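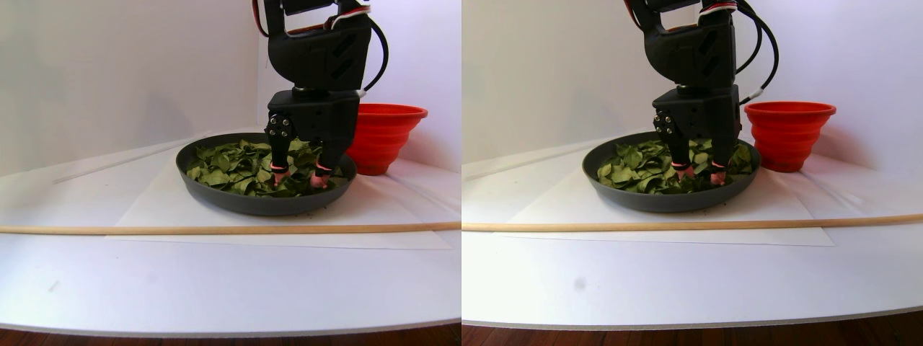
Green leaves in a shallow pan, red silicone bowl behind.

Tredach Amateur MMA League › Rules and Regulations › Weigh-in procedure, spring season

tredach_rules
League Office
Posted 4th April

Member gyms are advised that the revised weigh-in procedure takes effect with the first spring card at the Flirnard Arena. The full text has been sent to each registered head coach. The principal changes are as follows.

Athletes in all divisions will weigh in on the morning of competition. The evening weigh-in is withdrawn. The scale will open at 7:30 a.m. and close at 9:00 a.m. An athlete who misses weight may make one further attempt before the scale closes. The one-pound allowance remains in place for all bouts other than title bouts.

The season currently has 606 registered athletes, and the League asks that coaches confirm each athlete's division in writing before the entry deadline. Questions of interpretation may be raised in this thread. Appeals may not.

takari_mma_coaching
Member gym

Takari MMA thanks the League Office for the notice and supports the change in principle. We do wish to record a concern regarding travel. Our athletes live a considerable distance from Flirnard, and under the former procedure they traveled on Friday afternoon, weighed in, and slept. A 9:00 a.m. closing time will require either a hotel night at the same cost as before or a very early departure on the day. We would ask that the scale remain open until 10:00 a.m. for gyms outside the county.

eastside_grappling
Member gym

We are unable to support the request above. A later closing time for some gyms is an additional hour for some athletes to make weight. The same window should apply to everyone.

takari_mma_coaching
Member gym

The additional hour would be spent in a van. We do not regard that as a competitive advantage.

cageside_official_4
Licensed official

I write in a personal capacity. I worked the March card, at which one lightweight bout was withdrawn on medical advice before the athletes left the locker room. In my opinion morning weigh-ins will discourage large cuts, and I welcome them. I am less certain about the second attempt. An athlete who is over at 8:00 and returns to the scale at 8:55 has generally spent the interval in a sauna suit, and competes that same afternoon. I would prefer that the second attempt be limited to athletes who are within one pound of the limit on the first.

tredach_rules
League Office

The League Office thanks members for these contributions. The closing time will stand at 9:00 a.m. for the spring season. The suggestion concerning the second attempt has been noted and will be considered before the fall rulebook is issued.

heavyweight_parent
Registered guardian

My son competes at heavyweight and was 215 at his last medical. Please confirm whether he is required to attend the morning scale, given that he is well inside his limit.

tredach_rules
League Office

He is. All athletes must be weighed and seen by the ringside physician, regardless of division.

sjoberg_combat
Member gym

Sjöberg Combat Sports respectfully disagrees with the direction of the revision as a whole. Evening weigh-ins allow athletes to eat, drink and recover overnight. Moving the scale does not remove the incentive to cut weight; it shortens the recovery period for those who do so anyway. We have 26 athletes entered for the spring, and seven have already asked to move up a division after the published deadline. We request that such moves be accepted without penalty for the opening card.

cageside_official_4
Licensed official

With respect, seven athletes asking to move up is the outcome the rule was written to produce.

sjoberg_combat
Member gym

That may be so. Our objection is to the notice period. A change of this kind should have been announced in the fall, before training camps were planned.

eastside_grappling
Member gym

We agree with Sjöberg on notice, although we do not agree on the rule.

tredach_rules
League Office

Requests to move up one division will be accepted without penalty until noon on the Wednesday before the opening card. Requests must come from the head coach and must quote the athlete's registration number. Requests to move down will not be accepted.

ticketing_query
Registered user

Will the morning weigh-in be open to the public? The arena page lists a capacity of 2,451 but gives no opening time for the doors.

tredach_rules
League Office

The weigh-in is closed to the public. Doors open at 1:00 p.m.

takari_mma_coaching
Member gym

Please confirm whether a gym's own scale may be used on site for checking before 7:30 a.m. We were asked to put ours away last season.

tredach_rules
League Office

A check scale will be provided in the corridor beside the locker rooms from 6:45 a.m. Gym scales may be used in the parking lot only.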